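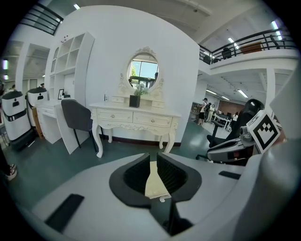
Speaker notes – "Where is my hand? Pose tracking for people who teach with grippers"
Version for the Bergeron meetup, 11/30/20

Slide 1 – Title
Say hi, say thanks to Marlies Kuster for setting up the evening. I work on the tracking half of Kidden, Wendelin Lehner works on the planner half. Blame me for anything about cameras.

Slide 2 – What we want out of a recording
Somebody opens a drawer with a hand-held gripper. We want the path of the fingertips, six numbers per time step, plus how far the jaws are open. That's the whole input to the planner. Everything else tonight is about getting those seven numbers clean. (Pause. People always want to ask about force here. Park it for the end.)

Slide 3 – Two ways to know where you are
First way: look at the room. Find corners and textures, match them from one image to the next, solve for motion. Lovely when the room is busy, miserable when you push up close to a white cabinet door and every feature disappears.
Second way: look at a square marker. Known size, four corners, one solve, and you have a full pose. I love these things! They are decades old as an idea and they still make my week easier.
Kidden runs both and lets them argue.

Slide 4 – The flip
Go slowly, this is the part people write down. A flat square seen small and nearly head-on has two poses that fit almost equally well, one tilted toward you and one tilted away. Pick the wrong one and your gripper jumps in the plot like it was kicked. Play the Plulden clip, let them see the jump twice.
Our fix: keep both solutions alive, carry them forward, and drop the one whose motion disagrees with the room tracker. It costs almost nothing to run.

Slide 5 – Shiny floors
A floor with a sheen gives you features that slide when you move, since reflections don't stay put. Mirrors are worse – the tracker happily finds a window "inside" the wall and trusts it. We now fit the scene points in small groups and ask each group for its own motion. Groups that disagree with the majority get muted for a while, then get another chance.
Mention people walking through: same trick, same code.

Slide 6 – Numbers
We ran 3,000 recordings through the old pipeline and the new one. The old one threw away 83 that looked perfectly fine to a human. The new one throws away 7. I did a small dance in July when that came out.

Slide 7 – Live demo
Terminal on the left, viewer on the right. Start the Brurier replay BEFORE talking, it takes a moment to load. Drag the time slider back and forth over the jump and switch the second hypothesis off and on.
If the viewer hangs, go to the backup video, don't debug on stage.

Slide 8 – Still open
Motion blur on quick wrist turns. Clock drift between 2 devices recording together – Wendelin has a nice idea using the jaw closing as a sync signal, let him explain it from his seat. Force, for whoever asked.

Slide 9 – Questions
Leave the repo address up. Repeat each question into the mic.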